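3/27/20 – intake form and client records

Went through the paper intake forms for the equine acupressure sessions, 14 of them left from February. Three have no vet contact filled in. Gaëtan Bodin is calling those owners this afternoon. The Lindale barn sent theirs as one sheet for all horses, so I split it into separate records and kept the original behind them.

The privacy paragraph is now above the signature line. On the old Zamley template it sat on the back and people signed without turning the page over.

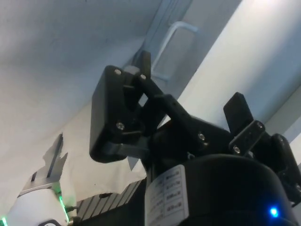
How long do we keep a form if the owner never books a second session?

Three years from the date of the first visit, then it gets shredded and the line comes out of the spreadsheet.

Record 1446 (Tsuji, gray mare) was entered twice with different birth years. Kept the one that matches the vet letter. The owner's note says sore on the near side after trailering – copied that over to the session sheet so it gets read before anyone starts work.

Drollow quoted us for 200 printed forms on heavier stock. Fine, but the box for current medications needs two more lines first. I have marked up a copy and left it in the tray. 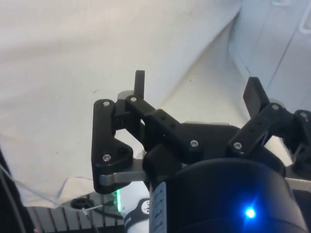

Gripper, fingers open, with white cloth.

Still to do: ask the Lindale people for a signature per horse, and change the phone number in the footer.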